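### 3.2 Sound levels in shared work areas

We measured background sound in shared work areas at two sites, Grutport and Kvam. Both sites combine desk work and bench work in a single room, and neither has a separate quiet area. Sound level meters were placed at seated ear height and left running from the start of the working day until 5 p.m. Readings were stored as one-minute averages and later grouped into 30-minute blocks. Blocks with fewer than 20 valid minutes were dropped, which left 258 blocks for analysis.

Ceiling type was recorded for each room, as earlier work at the Iketberg site had suggested that it matters more than floor covering. Rooms were classed as having either a suspended tile ceiling or an exposed one (Figure 3). Wall finish was noted but not used in the model – nearly all rooms had painted hard walls, and there was too little variation to estimate an effect. 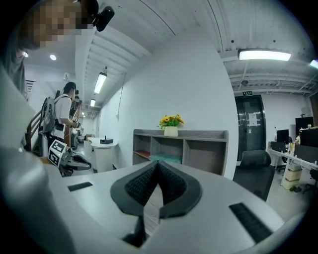
**Figure 3.** Combined office and workshop space with white walls and an exposed ceiling.

Rooms with exposed ceilings were louder in the middle of the day and showed a wider spread between blocks. The difference was small in the early morning, when few people were talking, and grew as the rooms filled up. Speech was the main source in both room types. Tool noise produced higher peaks but was short, and it had little effect on the 30-minute averages.

Staff ratings followed the same order as the meter readings, with one exception. At Kvam, people seated near the entrance rated their area as noisier than the readings would predict. Door traffic may explain part of this, but we did not log it. The Branesance questionnaire asks only about noise over the whole day, so the ratings cannot be matched to single blocks.

We did not measure reverberation time directly. The comparison between ceiling types therefore also includes any differences in room volume and furniture, and these are taken up in Section 4.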